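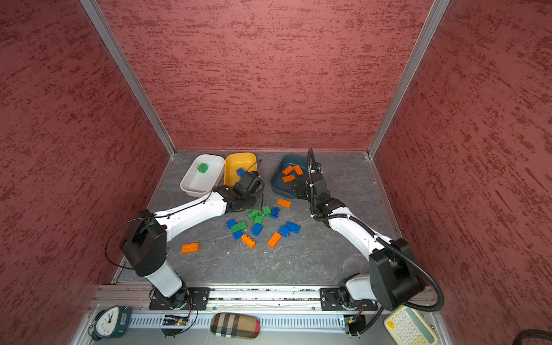 Kolwood, October 5, 2019

Hi everybody,

Sorry for the slow answer, I've been up to my elbows in apples. Kiros asked a bunch of good questions last week and I only saw a couple of short replies, so I'll take a crack at them. His message first, for anyone who deleted it:

> From: Kiros Demissie
> Subject: cider newbie, please help
>
> Hi list, I moved to the Brellum side of the valley in the spring and the
> house came with two old apple trees that I can't name. One is red and
> sweet, the other is small and russety and so sour my kids spit it out.
> I'd like to make cider this year. Do I need to buy a press? How long do
> I let the apples sit before I grind them? And do I have to add yeast or
> can I let it go on its own? I have read about ten websites and they all
> say something different.
>
> Thanks, Kiros

OK Kiros, welcome! And please don't cut down the sour tree. The spitters are what you want. My first year I used nothing but sweet apples out of my mother-in-law's yard and what I got was thin and flat, like something you'd drink at the dentist. Now I go one bucket of sour to every two of sweet and I like that a lot better. If you bring a few of the russets to the Binora swap, Dagim Tsegaye can probably put a name on them. He grafted half the trees on our road and he's very happy to be asked (bring the leaves too, he'll want leaves).

On the press: no, not this year. The Jemal orchard rents theirs out for $50 a day with the grinder included, and if you split it with a neighbor it's hardly anything. You do have to wash it yourself before you take it back and they check. Call early, though. I called in September and the first free day they had was almost three weeks out.

Let the apples sit, yes. The websites call it sweating. I lay mine on old bedsheets in the garage until I can push a thumb into the side and leave a little dent. The sweet ones took nine days this year, the russets closer to two weeks. Throw out anything moldy or brown all the way through, but bruises are fine and so is a bit of scab. If you pick them up off the grass, wash them well, and don't use any from where deer or dogs have been.

Yeast! This is where the list usually starts fighting, so I'll just tell you what I do. I buy a packet of plain champagne yeast and pitch it the next day, after a Campden tablet has had its 24 hours (one crushed tablet to the gallon). I did let a carboy go wild two years ago and it was wonderful. I did it again last year and it smelled like nail polish and went down the drain, all five gallons. So if you've got enough juice, do one each way and see which you like, but don't bet the whole harvest on the wild one.

For what it's worth, here's my own tally so far. I picked 246 pounds, lost some to rot and the wasps, and ended up pressing 200 even. That gave me 13 gallons and a bit. The first batch read 1.052 on the hydrometer, which I'm pleased with after all that rain. Two carboys are in the hall closet, where it stays cool, with a towel underneath. Don't skip the towel. Fill the carboy only to the shoulder until the foam dies down, and put the rest in a jug to top up with later.

Couple of other things while I'm typing. I have 152 empty swing-top bottles in the shed and I can't possibly use them all, so if you want some come and get them, a few need new gaskets. And whoever borrowed my long funnel at the last swap, I'd love it back before I rack, which will be when the bubbling slows way down.

Does anyone have an opinion on leaving the pomace for the chickens? Mine went nuts for it last fall but I've since heard the seeds are a bad idea in big piles. I've been spreading it thin under the lilacs in the meantime and now I have every wasp in the county.

Kiros, write back when you've got your press day and I'll come over and help you grind if I'm free. I'll bring the hydrometer.

Ruthie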